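# Otdale Household Waste Survey - README

Monday, June 22, 2020
By Afiq Oei
5 min read

## What is in here

A table of household waste weights from Otdale, collected by people who agreed to weigh their own trash before putting it out. There are 49 households in the file. Sixteen more signed up and sent nothing usable, and they are not in it.

The data has been quoted twice in arguments over whether Otdale should move to collection every other week. I don't think it can carry that argument in either direction. Read the section on problems before you make a chart.

## Files

- `weights.csv` - one row per bag, per household, per collection day
- `households.csv` - one row per household: size, type of home, garden or no garden
- `notes.txt` - whatever people wrote in the comment box, names removed
- `codes.txt` - the list of waste types and what they were supposed to mean

## Columns in weights.csv

- `hh_id`: household number. Gaps are dropouts.
- `week`: counted from the start of the survey, 1 to 33.
- `type`: landfill, recycling, food, garden, other.
- `kg`: weight as reported. No rounding was done on my side. Plenty was done on theirs.
- `scale`: which scale was used, see below.
- `flag`: 1 if I doubt the row. A 0 means only that I had no grounds to flag it.

## How the weights were taken

Each household could use its own bathroom scale or borrow a hanging scale. The borrowed ones were the Durkanix model, which reads in steps of 0.05 kg when it is in a good mood. Bathroom scales were mostly used by holding the bag, stepping on, then stepping on again without the bag and subtracting. People are not good at this. A few rows came in negative, and those I left in with the flag set.

The original plan, taken from the Tarigan method, asks for a test weight to be checked before every session. We had three test weights for the whole town. You can guess how often they were used, and there is a column for it in `households.csv` if you would rather not guess.

## Known problems

**The people who joined are tidy.** They volunteered to weigh garbage. Anyone who claims these households stand for the rest of Otdale should explain how.

**Weighing changes what you throw out.** Landfill weights drop over the first 3 weeks and then level off. One reading is that people became less wasteful. Another is that the old paint cans went somewhere else. The comments support the second reading more than I'd like.

**"Other" means nothing.** It was meant for batteries and small appliances. It ended up holding cat litter, diapers, a rug and one Christmas tree logged in December, which should have gone under garden.

**Wet weight.** Food and garden waste was weighed as it came. A bag of grass after rain is mostly rain. I see people comparing garden totals between weeks as if this were not so - please don't.

**The Tretach correction.** An earlier copy of this file had weights adjusted with the Tretach factors, which claim to convert home readings to truck readings. I could not find where the factors came from, so I took them out again. If your copy has a column called `kg_adj`, it is the old one. Throw it away.
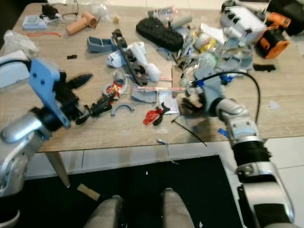

OTDALE, December - The sorting check was done indoors on a table. The point was to see whether bags marked "recycling" held recycling. Two people coded each bag separately, then compared sheets. They agreed on bottles and cans and on very little else. Coated cardboard caused most of the trouble, followed by anything with a plastic window in it.

I have not published the agreement score. It was worked out on too few bags, and a single number would get copied around without that fact attached. The raw codes are available if you ask.

## What I would use it for

Teaching, mainly. It is a decent file for showing students what self-reported data looks like before someone cleans it up. Comparing a household with itself over a month or two is probably fine too, if the scale stayed the same.

I would not use it to set collection schedules or fees, or to say what the "average" family throws away.

## Changes

- Tretach adjustment removed
- Duplicate rows for household 33 removed (same sheet sent in twice)
- `flag` column added
- Spelling of waste types made consistent

Corrections are welcome if they come with the row number.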